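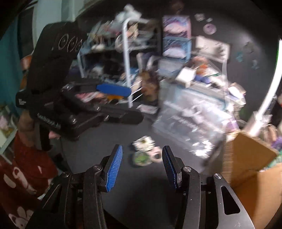

Visit to Plotis, Trornton: what we would be buying
Percy Marulanda, July 2022

I went to Trornton because Zunville had sent us a quotation for hand-held grippers and I did not want to sign it on the strength of a brochure. Plotis already use that kind of kit to record people handling small household things, and Reshma Makhubela was good enough to let me spend a morning with them. I came back with a better opinion of the hardware and a worse one of our budget.

The session was in a room full of stuff. Shelves, boxes, plush toys, stickers on a dark wall. We have been talking as though we need a clean bench area with controlled lighting, and there is a line for it in the draft. I would take that line out. If the point is to record people picking up things in places that look lived in, a spotless bay with nothing on the shelves is money spent in the wrong direction. Reshma's view was that they would sooner have more rooms than better ones.

The grippers themselves look sound. Metal linkages, blue ridged pads on the fingers, and a camera unit with its lenses on top. You hold it by the handle and get on with it. I had a go and was clumsy for longer than I expected. Zunville's covering letter says operators are productive "from day one". I did not see a day one, so I can't say it's false, but I would not plan on it, and I would like to know what they count as productive.

The pads are where I would look hardest. They are the part that touches everything, and the quotation has no price for spares at all. When I rang to ask, I was told they were available on request. So is most of what has ever gone over budget at Ndlovu.

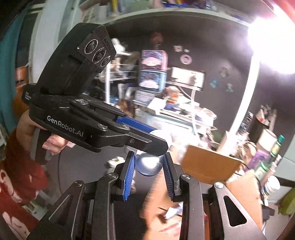 Small, smooth objects are a fair test of a pair of jaws, and I'd want our own awkward parts tried before we order. Zunville have offered to demonstrate with their own set of objects. I have asked to bring ours. No reply yet.

On numbers. The draft allows for 2 grippers and 900 pounds for "accessories and sundries". Two is the minimum if we want people working together, and it leaves nothing over when one goes back for repair. The quotation gives a 30-day return period and then goes quiet: no turnaround time, no loan unit, nothing on who pays carriage. As for the 900, it has to cover storage, chargers, cases, pads and all the bits and pieces we expect people to pick up. I don't believe it will, and I would sooner argue about that now than in the spring.

Then there is the cost that isn't in the draft anywhere, namely somebody's time. Recordings have to be checked and the bad ones thrown away. Reshma would not give me a rejection rate, fairly enough, but she did say checking took more hours than they had planned for. We have planned for none.

What I'd ask for before we commit:

A written price for replacement pads and for a repair outside the return period.
A trial with our parts, in one of our own untidy rooms.
A named person here with hours set aside for checking.
The bench area dropped and its money moved to spares.

If Zunville won't put the first of those in writing I would leave it alone this year. Reshma is happy to take calls from anyone here who wants a second opinion, and the lift at Trornton was out, so allow for the stairs.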